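Invited to a very fancy estate wedding, no idea about gift money, clothes or the magazine people

teacupgale

So my old college roommate is marrying into one of those families, the kind with a house that has a name and gets written up in the society pages. The wedding is at Sulby, on a Saturday in September, and there are going to be 200 guests. I know exactly one of them and she'll be busy getting married.

I'm thrilled for her, I really am, but I've got a few things keeping me up at night. First, the gift. The registry is all at Braler and I swear the cheapest thing left on it is a gravy boat for 900 dollars. Is it awful to go off the registry? I had 150 in mind (I teach second grade, it's what I've got).

Second, the invitation says "black tie, hats discouraged." I thought hats were the whole point of these things!

Third, and this is the one that really bugs me, a little card came with the invitation saying that Nerkier magazine has the exclusive on the pictures and we're not to post anything until the issue is out. Does that mean I might end up in a magazine? Can I say no? And can I send my mom a picture of my own dress or is that breaking some rule?

Any help at all would be great. I've already tried on four dresses and hated all four.

porchlight_dee

Oh fun! I'd wear navy, long, comfy shoes. Don't stress about the gift, rich people have everything already. A nice picture frame would do it. Not sure on the magazine thing, maybe call them?

mossandmarbles

I've been to three of these (my sister used to do flowers for a place called Hennessy Hall and then made friends with half the families there, so I got dragged along as her plus one). They're a lot less scary than they look from the outside. Most of the people in the room are cousins who are worried about parking.

Gift first. Going off the registry is fine. Please don't spend 900 dollars on a gravy boat when you teach second grade! A lot of stores will also let you put money toward a bigger item, so ask Braler if they do a group gift before you give up on it. If they don't, 150 spent on something the two of you would have laughed about in your dorm room beats anything on that list. Mail it to her home address ahead of time. The one time I carried a present in with me there was no table for it and I ended up eating dinner with a salad bowl between my feet.

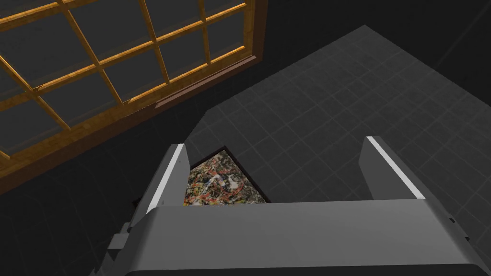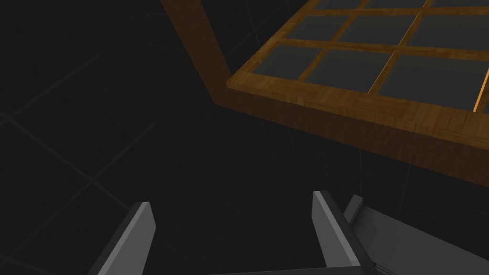 Now clothes. Black tie with hats discouraged almost always means it's an evening ceremony, and a hat after dark looks a bit odd to that crowd. Long dress, any color except white or anything near it, and a wrap, even if the forecast says you won't need one. Big old houses are freezing by nine at night. Porchlight is right about the shoes, and if there's a lawn between you and the tent, go for a block heel. I lost a whole stiletto tip in the grass at Hennessy and limped through the dancing.

On the magazine, I can only tell you how it went at the one I attended that had a deal like this. The card was mainly about public posts. I texted my husband a mirror selfie from the hotel and the sky didn't fall. I'd keep the phone in your bag once you're through the gates, though, because there was a person whose entire job was asking guests to put theirs away.

As for being in it yourself, yes, you could be, in the back of somebody's group shot. When the issue came out I went through all 47 pictures looking for me and found one elbow. If you really don't want to be in there, email whoever is listed for RSVPs and say so now. They'll pass it on to the photographer, or at least they did for my sister. I wouldn't bring it up with the bride the week of the wedding.

One more thing you didn't ask, but book your ride home early. Everyone leaves at midnight and there are never enough cabs out that way.

teacupgale

Thank you both so much!! I emailed the RSVP lady this morning and she was lovely about it. Also, Braler does do group gifts, so I'm now the proud owner of one sixth of a gravy boat. Still no dress. Off to try on number five after school.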